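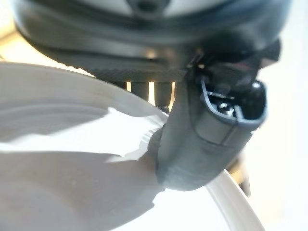 Última modificación: 22 de marzo de 2020

La grúa de Usdale
por Halyna Sydorenko

¡Qué mañana, la mañana en que llegó la grúa! Venía desmontada en tres camiones de Stornent, y Ilia, que llevaba 17 años levantando tejados y ninguno esperando, se subió al primero antes de que frenara.

—¡Es la Prodier! —gritó—. ¡La grande!

Yo era la aprendiz y no sabía distinguir una grande de una pequeña, pero grité también. El puente viejo de Usdale pedía una viga nueva, 900 kilos de acero, y hasta entonces habíamos hablado de subirla con poleas, como los abuelos.

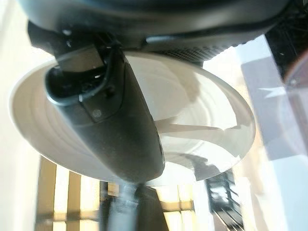 Un detalle de cerca

Savolainen, la empresa que pagaba la obra, quería el puente abierto en abril. Ilia extendió la tabla de cargas sobre el capó y me puso el dedo encima.

—Lee tú. ¿Hasta dónde alargamos el brazo?

Leí. Volví a leer. Nueve metros, dije, con una voz que no parecía mía. Él pidió que lo repitiera más alto, para el gruista, ¡y lo repetí tan alto que se asomó la panadera!

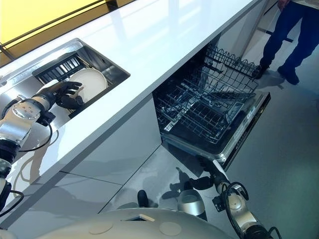
Junto al fregadero

La viga subió despacio, girando apenas, con el río entero brillando debajo (qué maravilla, todavía me dura). Cuando se posó en los apoyos sonó una nota grave, larguísima, y los perros del pueblo contestaron. Ilia se quitó el casco y me lo puso encima del mío.

—Mañana lees tú otra vez —dijo.
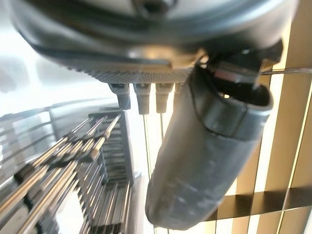
¿Qué es una tabla de cargas?
Es el cuadro del fabricante que indica cuánto peso puede levantar una grúa según la longitud del brazo y la distancia a la carga.

Compartido 600 veces · 9 comentarios

Relatos recientes
El andamio de mi tía
Dos llaves inglesas y un invierno
La hormigonera que cantaba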